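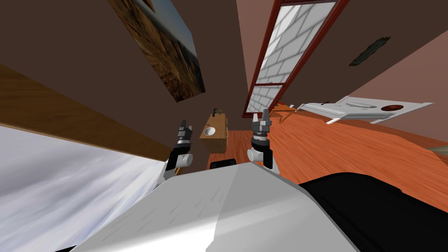
Sat 26 October

Sim collection, bimanual, room set B. Continuing from the list Ruwan left on the Astby machine.

Goal for the day was 60 accepted episodes in the rooms with a vanity or other sink fixture in them. Ended with 25 accepted. Total in the Brata store is now 303, counting the January batch that Nilmini re-exported with the new action format. The January episodes have no wrist views and should stay under their own tag until Duyên decides whether the loader can take them.

Start poses. Both arms begin raised, grippers pointing away from the body, fingers slightly open. I left this fixed for the first block and turned on joint jitter for the second. With jitter on, the left arm sometimes starts close enough to the body that the planner refuses the first command. The episode then records a long run of identical states before anything moves. Trimmed these by hand. The trimming script should do it: drop leading steps where the commanded and measured joints both stay under threshold, keep 2 steps before first motion.

Camera roll. Orientation randomization is much stronger in these rooms than the config suggests. Walls and floor come out on steep diagonals and the door leans well over. Béla thinks roll is being applied twice, once in the scene file and again at spawn. I have not confirmed it. Logged the full camera pose for every reset so the episodes can be filtered later, and did not reject any for tilt alone.

Object placement. Fixtures are sampled separately from the room, so there can be a cabinet with a round bowl in the middle distance and a second sink fixture at floor level by the door. Physically odd, no effect on the arms at that distance. The language labels are a different matter. "Move to the sink" is ambiguous with both present. Changed the template to name the fixture: "wooden cabinet with the round white bowl" or "long white sink". Episodes recorded before the change are marked label_old. Thilini has the list.

Teleop. Latency fine in the morning, worse after lunch when the Hirkmont render job started on the same node. Most of the rejected episodes are from that stretch — operator overshoots, corrects, overshoots again. Kept the rejects in a separate folder. They may be usable as recovery examples, but I don't want them mixed in with the demonstrations.

Textures. Floor gloss is high on the orange wood. Ran a short block with gloss lowered to compare; not looked at yet.

To do:
Roll bug, check spawn code with Béla.
Leading-step trim, add to export.
Relabel label_old episodes (Thilini).
Ask Selvanayagam for a node without render jobs on it.
Remaining 35 episodes, jitter on, after the planner limit is fixed.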